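유약 없는 도기 주전자와 항아리, 오래 쓰는 방법

안녕하세요. 부엌 살림 메모를 쓰는 로시오 베르무데스입니다. 한국어는 제 모국어가 아니어서 문장이 조금 딱딱할 수 있습니다. 이해해 주시면 감사하겠습니다.

지난번에 식초 병에 대해서 쓴 다음에, 도기 그릇에 대한 질문을 여러 번 받았습니다. 저도 할머니 부엌에서 붉은 흙 주전자를 보면서 자랐기 때문에 이 주제를 좋아합니다. 오늘은 씻기, 말리기, 보관, 냄새 빼기의 순서로 적겠습니다.

처음 쓰기 전에

새로 산 도기는 먼저 마른 솔로 안쪽의 가루를 털어 냅니다. 그 다음 찬물에 완전히 담가서 하룻밤 둡니다. 작은 공기 방울이 올라오는데 이것은 정상입니다. 아침에 물을 버리고 새 물로 두 번 헹굽니다. 첫 물은 흙 맛이 나니까 마시지 마시고 화분에 주시면 됩니다.

유약을 바른 도기는 담가 둘 필요가 없습니다. 바닥을 손톱으로 살짝 긁어 보면 구별할 수 있습니다. 거친 느낌이면 유약이 없는 바닥입니다. 다만 바닥만 유약이 없는 그릇도 많으니 안쪽도 같이 확인해 주십시오.

씻기

유약 없는 도기에는 세제를 쓰지 않습니다. 흙이 세제를 마시고, 나중에 물에 다시 내놓습니다. 저는 40도쯤 되는 물과 굵은 소금 한 숟가락을 사용합니다. 입이 좁은 주전자는 소금과 생쌀 한 줌을 넣고 손바닥으로 입을 막은 뒤 천천히 흔듭니다. 세게 흔들면 손잡이 붙은 자리에 힘이 가서 금이 갈 수 있습니다.

식기세척기는 안 됩니다. 에루네드 트레버 씨가 한 번 넣었다가 주둥이가 떨어졌다고 편지를 보내 주셨습니다. 접착제로 붙인 주전자는 꽃병으로만 쓰십시오.

말리기와 보관

말리는 시간은 생각보다 깁니다. 겉이 말라 보여도 벽 속에는 물이 남아 있습니다. 뒤집어서 나무 젓가락 두 개 위에 올려 두면 아래로 바람이 통합니다. 습한 계절에는 7일까지 기다리는 것이 안전합니다. 저는 10월에 급하게 찬장에 넣었다가 안쪽에 하얀 곰팡이를 만든 적이 있습니다.

보관할 때는 그릇끼리 닿지 않는 것이 제일 중요합니다. 칸이 나누어진 상자가 가장 편합니다. 병을 담는 플라스틱 상자도 좋고, 두꺼운 종이로 칸막이를 만들어도 됩니다. 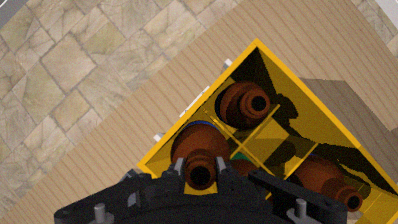 뚜껑은 따로 종이에 싸서 옆에 둡니다. 뚜껑을 닫은 채로 오래 두면 안에서 눅눅한 냄새가 생깁니다. 저는 주전자 안에 구긴 종이를 조금 넣는데, 한 달에 한 번은 꺼내서 바꿉니다. 인쇄된 신문은 잉크가 묻으므로 피하십시오.

상자를 옮길 때는 꼭 두 손으로 바닥을 받칩니다. 도기는 보기보다 무겁고, 손잡이가 약한 상자는 갑자기 기울어집니다. 무거운 것은 낮은 선반에, 자주 쓰는 것은 허리 높이에 두시면 허리도 그릇도 편합니다.

냄새 빼기

기름이나 마늘 냄새가 배었을 때는 베이킹소다 두 숟가락을 미지근한 물에 풀어서 가득 채웁니다. 저녁에 채우고 아침에 버립니다. 그래도 냄새가 남으면 햇빛에 반나절 둡니다. 식초를 쓰라는 글도 있지만, 저는 유약 없는 흙에는 추천하지 않습니다. 표면이 조금씩 약해지는 것 같습니다.

하얀 가루가 겉에 생기는 것은 대부분 물 속의 석회입니다. 마른 솔로 문지르면 됩니다. 곰팡이와 구별하려면 냄새를 맡아 보십시오. 석회는 냄새가 없습니다.

작업하는 테이블

씻거나 싸는 일은 넓은 나무 테이블에서 하는 것이 좋습니다. 돌이나 타일 위에서는 살짝 부딪쳐도 이가 나갑니다. 그릇은 가장자리에서 한 뼘 이상 안쪽에 놓으십시오.

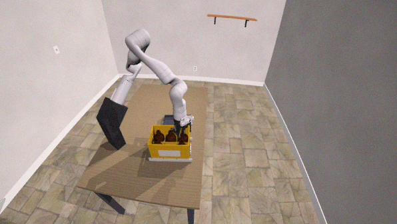
나무 위에 젖은 도기를 바로 놓으면 둥근 자국이 남습니다. 마른 행주를 두 번 접어서 깔아 주십시오. 이미 생긴 자국은 호두 반쪽으로 결을 따라 문지르고, 한 시간 뒤에 천으로 닦으면 많이 흐려집니다. 깊은 자국은 고운 사포가 필요한데, 그때는 기름칠도 다시 해야 합니다.

독자 메모

딕비 하라위라 씨는 젓가락 대신 오븐 망을 쓴다고 하십니다. 바람이 더 잘 통하니 좋은 방법입니다. 맥신 길크리스트 씨는 금이 간 주전자에 우유를 끓여서 틈을 막을 수 있는지 물으셨습니다. 실처럼 가는 금이면 며칠 괜찮을 수 있지만, 뜨거운 물을 담는 그릇에는 하지 마십시오.

다음에는 무쇠 냄비의 녹에 대해서 쓰겠습니다. 질문은 아래 댓글에 남겨 주십시오.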